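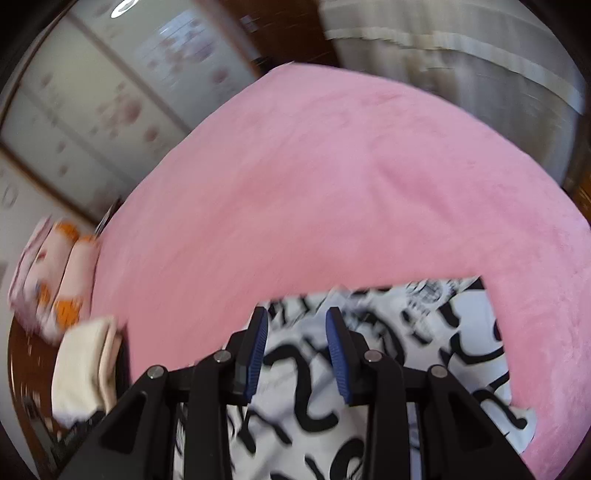
The laundromat on Grikton Street never closes, and at two in the morning the whole sophomore class seems to know it.
By Hawi Lencho

I did not go to college to learn about dryers. I went to read long novels and be misunderstood in a large coat. But the machines in the basement of Steinbach House ate my quarters for most of January, and so I started hauling a duffel bag eight blocks to Fistetti Wash & Fold, where the lights buzz and the soap dispenser has been out of everything but fabric softener for as long as I've been a customer.

You meet people there you would never meet in a seminar. A man who folds fitted sheets into perfect squares and will not share his method. A junior from my dorm who brings her problem sets and a whole rotisserie chicken. We nod. At that hour a nod is plenty. 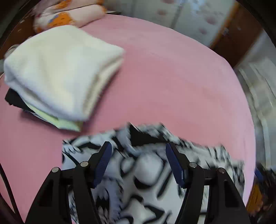
A patterned cloth in white and black, lying crumpled in folds.

A dryer costs 30 cents for eight minutes, a price that suggests somebody once lost a bet. I've tried to write my paper on Brondeck's theory of public space in the plastic chair by the window and have produced, over 22 visits, one good paragraph and a grocery list. The paper is supposed to run 2000 words. My roommate says I should just buy more socks.

The man with the sheets was there again last night. He had moved on to pillowcases, and he turned his back when I looked over.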